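Norus bench cell

The Norus bench cell is a tabletop sorting station built by Windora and used mainly for training and for testing grasp software. It consists of one arm, a two-finger gripper, a work table and a controller. The cell was first installed at Sastisby in September and is maintained under contract by Bunnag.

Setup

The table is leveled and covered with a cloth, which is pulled tight and clamped underneath. The arm base is bolted 80 mm from the table edge. Calibration uses 3 reference points and is repeated whenever the base is moved.
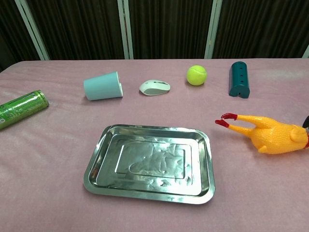

Object layout is set by hand before each run. The controller stores 187 layouts, and the operator copies one onto the table to within a finger's width. Items differ in shape and surface: a tennis ball, a computer mouse and a cup on its side may share a row, with a shiny steel tray left empty in front of them. Reflections from metal can upset the depth reading, and exposure is lowered if they do.

Maintenance

Finger pads are replaced after 200 hours of operation. The cloth is brushed daily and changed when wrinkles no longer pull flat. Cable ties at the wrist are checked at each pad change.

Last updated August 17, 2021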